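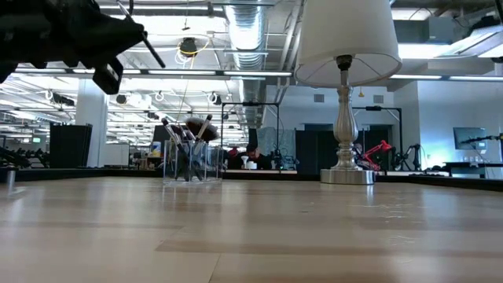
Departamento de Construção e Gestão de Edifícios

Apontamentos da aula 7: arrecadações em habitação coletiva
Docente: Hiu-tung Kan

A arrecadação pode ser fração autónoma, parte afeta a uma fração ou zona comum de uso exclusivo. A escolha tem de constar do título constitutivo.

Caso Brilov: 90 fogos, 8 arrecadações por piso na cave. Verificar largura do corredor, ventilação e sentido de abertura das portas.

Trabalho para outubro: comparar as divisórias das propostas Oltulis e Humura. Entregar planta cotada e mapa de quantidades.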